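Werkstattbuch, Färberei und Garn
Samstag, früher Nachmittag

Die zweite Krappküpe ist durch, und ich bin immer noch ganz aufgekratzt. So ein Rot hatten wir hier noch nicht! Ich schreibe alles gleich auf, bevor ich wieder die Hälfte vergesse, so wie beim letzten Mal mit dem Reseda (dazu fehlt mir bis heute die Einwaage, falls sie jemand auf einem Zettel hat: bitte einkleben).

Ausgangsmaterial: Rondeo, das zweifädige Wollgarn, ungefärbt, und zum Vergleich ein paar Stränge vom groberen Brerkwood. Insgesamt 303 g trocken gewogen, davon der größere Teil Rondeo. Am Vorabend in lauwarmem Wasser mit einem Tropfen Wollwaschmittel eingelegt, über Nacht stehen lassen, morgens gut ausgedrückt.

Beize: Alaun, 14 Prozent vom Trockengewicht, dazu etwas Weinstein. Langsam hochgeheizt, eine Stunde bei knapp 90 Grad, im Sud auskühlen lassen. Der Weinstein macht bei Rondeo wirklich etwas aus, die Wolle bleibt griffiger und wird nicht so pappig. Beim Brerkwood merke ich keinen Unterschied, der fühlt sich vorher wie nachher nach Fußmatte an. Ich mag ihn trotzdem.

Krapp: die Wurzeln von Prornach, grob gemahlen, zwei Tage eingeweicht. Das erste Wasser habe ich diesmal abgegossen und extra gestellt, das ist der Tipp von Tipene Tomoana, und er ist Gold wert. Im ersten Auszug sitzt viel vom Gelb und Braun, und wer den mitnimmt, landet eben bei Ziegel. Den Rest mit frischem Wasser aufgesetzt, eine Handvoll Schlämmkreide dazu. Unser Leitungswasser ist ja ziemlich weich, und Krapp will Kalk. Nach der Kreide ist der Sud innerhalb von Minuten von Orangebraun nach Kirsch gekippt — ich stand da und habe laut gelacht.

Temperatur: das war beim ersten Versuch der Fehler. Ich hatte den Topf kurz allein gelassen, und er ist mir auf über 80 Grad gelaufen, danach war alles bräunlich. Heute durchgehend bei 65 gehalten, mit dem alten Einkochthermometer und viel Geduld. Alle Viertelstunde gewendet, nie gerührt. Nach zwei Stunden Platte aus, Deckel drauf, stehen lassen.

Ergebnis Rondeo: ein volles, warmes Rot, sehr gleichmäßig, nur an den Abbindestellen etwas heller. Dort waren die Fäden zu stramm, nächstes Mal die Achterbindung lockerer legen. Ergebnis Brerkwood: deutlich dunkler, fast Richtung Rost, mit einer lebendigen Melierung, die ich so nie geplant hätte und die großartig aussieht. Für einen Teppich oder eine feste Tasche wäre das ein Traum.

Nachzug: ein weiterer Strang Rondeo ist direkt in den erschöpften Sud gewandert. Lachs, ganz zart. Den dritten Zug spare ich mir, der Sud riecht inzwischen wie ein nasser Keller.

Erster Auszug (der abgegossene): nicht wegschütten! Darin liegt seit heute Mittag ein Probesträngchen ohne Wärme, das soll bis morgen ziehen. Ich tippe auf ein warmes Apricot. Bitte das Glas am Fenster in Ruhe lassen, es ist beschriftet.

Waschprobe: zweimal lauwarm gespült, das Wasser lief beim zweiten Mal fast klar ab. Reibprobe auf weißem Baumwollstoff mache ich erst, wenn alles ganz trocken ist. Für die Lichtechtheit habe ich Kärtchen gewickelt, halb mit Pappe abgedeckt, die kommen bis Ende Juni ins Südfenster neben die alten Proben vom Birkenlaub. Vom Birkenlaub übrigens auch Erfreuliches: das Gelb hält viel besser, als ich dachte.

Noch offen: eine Prise Eisen in den Nachzug, nur um zu sehen, wie weit es ins Violett geht. Und das Garn Bright gegenprüfen, das ist superwash behandelt und nimmt Farbe viel schneller an. Da würde ich mit der halben Menge Krapp anfangen und die Wolle schon in den kalten Sud legen, sonst wird es fleckig.
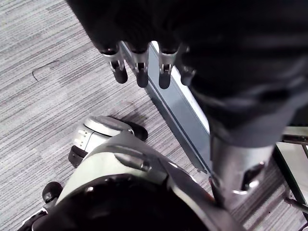 Für den Bright-Versuch reicht der Krapp im Schraubglas noch knapp, danach muss bei Prornach nachbestellt werden, am besten wieder grob gemahlen. Das feine Pulver hängt sonst wochenlang in den Strängen. Kreide ist genug da, Alaun geht zur Neige.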